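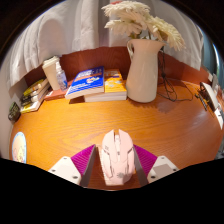 Bon, thread rangement de bureau, parce que ça fait deux semaines que j'en parle et que j'ai enfin attaqué ce matin. Café servi, playlist lancée, téléphone (presque) posé.

Pour situer : c'est le bureau que j'ai récupéré chez ma tante en octobre, bois orangé bien brillant, avec son petit panneau au fond. Je l'adore. Il marque au moindre verre posé dessus, mais je l'adore.

Première règle que je me suis fixée : tout enlever, vraiment tout, et ne remettre que ce qui sert dans la journée. J'ai rempli un carton entier avec le reste. Il y avait 11 stylos dont 9 à sec. Pourquoi on garde ça ??

Je garde la souris rose, évidemment. Rose pâle, toute anguleuse, avec ses lignes en relief sur les côtés, on dirait une petite voiture de course. Ma sœur la trouve affreuse. Ma sœur travaille sur un trackpad, son avis ne compte pas.

Pour la nettoyer : chiffon microfibre à peine humide et un cure-dent pour les rainures. Les reliefs c'est joli mais qu'est-ce que ça ramasse comme poussière ! Surtout la fente entre les deux boutons, je ne vous fais pas de dessin.

Le plateau : j'avais commandé la cire Dultamum sur les conseils de Yung-ching Chu (merci encore pour ton message de trois pages). On en met très peu, on attend vingt minutes, on lustre. J'en avais mis trop la première fois et mes manches collaient, un bonheur.

Ah et toujours dans le sens du fil – j'ai fait des ronds sur un coin en octobre, je les vois encore quand la lumière est rasante.

Le gros débat maintenant : les fleurs. J'ai mis un bouquet blanc crème, des grosses fleurs aux pétales tout ébouriffés, dans le grand pichet blanc. Chrysanthèmes ou gerberas, je laisse les gens qui savent trancher dans les réponses.

Sur le bureau ou pas sur le bureau ? Contre : l'eau à côté de l'ordi. Pour : c'est beau devant le rideau blanc, et je lève le nez de mon écran plus souvent. Pour l'instant il reste au fond, et je le remplis au-dessus de l'évier.

Reste à régler les câbles. J'hésite entre la goulotte Lerkley qui se visse dessous et des bêtes attaches en velcro. Percer dans le bois de ma tante, j'ai du mal... Si quelqu'un a testé une version adhésive qui tient plus d'un été, je prends !

Et la lampe, je n'en parle même pas. L'ampoule est introuvable, je passe chez Josbridge demain avec l'ancienne dans la poche.

Je vous mets la suite quand j'aurai ouvert le tiroir du bas. Souhaitez-moi bonne chance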